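How a Robot Cell Is Looked After

A robot cell is the space where one robot arm does its work. It includes the arm, the table the arm is bolted to, and the objects it picks up. The cell in this article belongs to a project called Cleldale. It exists inside a computer, in a program that copies how real things move and fall. It still has to be set up and checked, and the checks are much the same as for a metal arm.

The base

The base is the part of the arm that must not move. Every position the arm knows is measured from it. If the base is placed wrong by 2 millimeters, every grab will be wrong by 2 millimeters as well. The first check is to read the position of the base and compare it with the number written in the cell's log.

The joints

A joint is a place where the arm can turn. Each joint has a zero point, like the zero on a ruler. To test a joint, the technician tells it to turn 90 degrees and then reads the angle it reached. If the two numbers do not match, the zero point is set again. This is called calibration.

The gripper

The gripper is the hand of the arm. It opens, closes and holds. Its fingers must meet evenly — if one arrives early, it pushes the object away before the other can hold it. Liette Gill, who looks after the Cleldale cell, opens and closes the gripper 18 times in a row during a full check. One bad closing is enough to stop the test.

The cameras

A camera with a very wide lens can see a lot of space at close range. The cost is that straight lines look bent, mostly near the edge of the picture. The program has to know how much the lens bends things, or it will guess the wrong place for an object.

The log

Every check gets a number and a line in the log. The last full check was number 3048. A fault is written down before it is repaired, so that the next person can see what was changed. Trevor McIntyre reads the log each March and looks for faults that keep coming back.

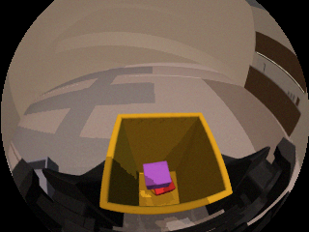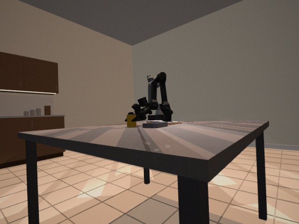 Both pictures were made by a computer.

Filtthorpe, 22nd May

The first picture is a wide view into a yellow box, with a purple cube on top of a red one. The second shows the arm on its table with a yellow cup near the gripper. To pick up something inside a container, the gripper has to clear the rim on the way down and again on the way up. The height of the rim is therefore stored with the other numbers for the cell, and it must be changed whenever a different container is used.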